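In praise of the long intro

My neighbor's kid asked me last week why the song I was playing "hadn't started yet." It was two and a half minutes in. There was a kick, a bit of tape hiss, a chord that kept leaning to the left and coming back, and I was having the time of my life! He waited another ten seconds, very politely, and went off to find his bike.

I've been thinking about it ever since, because I love a long intro more than almost anything else in electronic music, and I'd like to make the case for it while I'm still worked up.

The record was Orgate by Clurnitz, the project of Tiziana Fontana, and if you haven't heard it yet, clear an evening. The title track runs almost 11 minutes and the bass line doesn't show up until past the four-minute mark. Four minutes! On the radio that's a whole song plus the weather. But when the bass does come in, my shoulders drop, every single time, and I know it's coming, and it still gets me. You can't have that feeling at 0:15. You haven't been waiting for anything at 0:15.

Some of it is practical, of course. Long intros were made for DJs, who need room to lay one record over another, and plenty of people will tell you that with no club to go to this year the whole idea is dead weight. I think they have it backward. I've spent 2020 listening in my kitchen, start to finish, with the dishes piling up, and the slow openings are the parts I've come to know best. In a club I never heard them at all – they were always buried under the end of something else.

Take Druvik's second EP. Manuela Dal Bello builds the first track out of a shaker and one detuned bell, 131 beats per minute, and for ages she only changes how long the bell rings. I must have danced to it twice before without knowing it was the same piece of music. At home, on decent headphones, I could hear the room she recorded the shaker in. There's a chair creaking in there, I'm sure of it, and I've grown really fond of that chair.
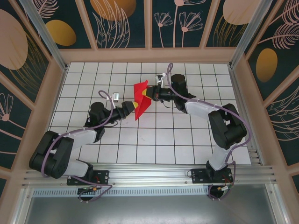 My friend Violeta Echeverría disagrees with all of this, loudly. She runs a small label and thinks half of these intros are producers who couldn't decide what to do next, so they left the loop going and went to make coffee. She has a point. I own a few of those records too. The Carrilho reissue everyone was passing around in September has an opening that sits there like a parked car, and I skip it without guilt.

But a bad long intro gets noticed because it asks for your time, and a bad short one slips by. I'd still take the risk. Give me the hiss and the shaker and the chord that can't make up its mind, and let me stand at the sink with my hands in the water, waiting for the bass.

The kid came back, by the way, right around the six-minute mark, and asked if this was a different song. I said it was the same one. He stayed for the rest of it, and then he wanted to know if there was one with more drums, so I put on Druvik.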